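Plunetti Building Services
Internal surfaces inspection: checklist with comments
Property: Bornow House, first floor, unit 5
Inspected by: Tayla Cartwright
Reviewed by: Carleen Henare
Date of visit: November 24, 2024
Job reference: 611

Ratings: S = satisfactory. M = monitor. A = action needed. N/I = not inspected.

1. Access and means of escape

1.1 Corridor clear to full width: S
1.2 Final exit door opens without a key: S
1.3 Door closer on kitchen door: A
Comment: Closes to the stop but does not latch. Closing speed adjusted on site with no change. Latch plate is set too deep. Refit plate and retest.
1.4 Exit signs in place and legible: S
1.5 Stair nosings: M
Comment: Second tread from the landing has a lifted insert. Not yet a trip hazard. Refix at next visit.

2. Fire detection

2.1 Smoke alarm, hall: S
2.2 Heat alarm, kitchen: S
Comment: Jenix unit, mains with battery back-up. Tested with the button only. Replacement date on the base is legible and not yet reached.
2.3 Carbon monoxide alarm, boiler cupboard: A
Comment: Missing. Bracket only. Tenant informed in writing. To be fitted before the boiler is next serviced.

3. Electrical, visual only

3.1 Consumer unit cover and labels: M
Comment: Two circuits carry the same label. Relabel after the circuits have been traced.
3.2 Socket fronts, living room: S
3.3 Socket fronts, bedroom: A
Comment: Cracked front behind the bed position. Isolated and taped over. Electrician booked.
3.4 Bathroom extractor: M
Comment: Hosoda fan runs, noisy on start. Overrun timer set to 18 minutes. Left as found.

4. Water and damp

4.1 Stopcock turns freely: S
4.2 Seal around bath: A
Comment: Gap at tap end. Rake out and reseal. Do not seal over the old bead.
4.3 Window reveals: M
Comment: Meter readings slightly raised on the north side. Repeat in dry weather before any decoration.
4.4 Loft hatch and insulation: N/I
Comment: Hatch painted shut. Not forced.

5. Wall and ceiling finishes

5.1 Cracks wider than 2 mm: S
Comment: None found in the rooms entered.
5.2 Loose plaster, tap test: S
5.3 Surface marks: M
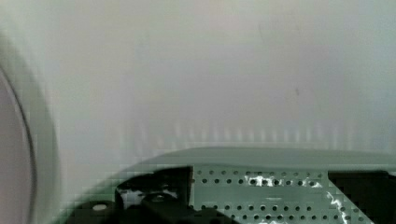 Reading time: 2 minutes

Comment to 5.3: Smooth pale grey surface with one tiny dark mark, short and slightly slanted, and a much fainter thin vertical one higher up. Neither is rated as a defect from the photograph. Check both by hand and under a side light before recording them as cracks.

5.4 Ceiling fixings: S
5.5 Paint condition, woodwork: M
Comment: Flaking on the bedroom sill. Age of the paint is unknown, so no dry sanding until it has been tested for lead.

6. Follow-up

Items rated A: 1.3, 2.3, 3.3, 4.2. Item 2.3 takes priority.
Items rated M are carried to the next sheet with their present numbers.
Item 4.4 stays open until the hatch has been cut free.

Reviewer's note (C. Henare): Rating on 3.4 accepted. For 4.3, state the meter setting next time, as readings taken on different settings cannot be compared. Copy of section 2 to go to the landlord with the covering letter.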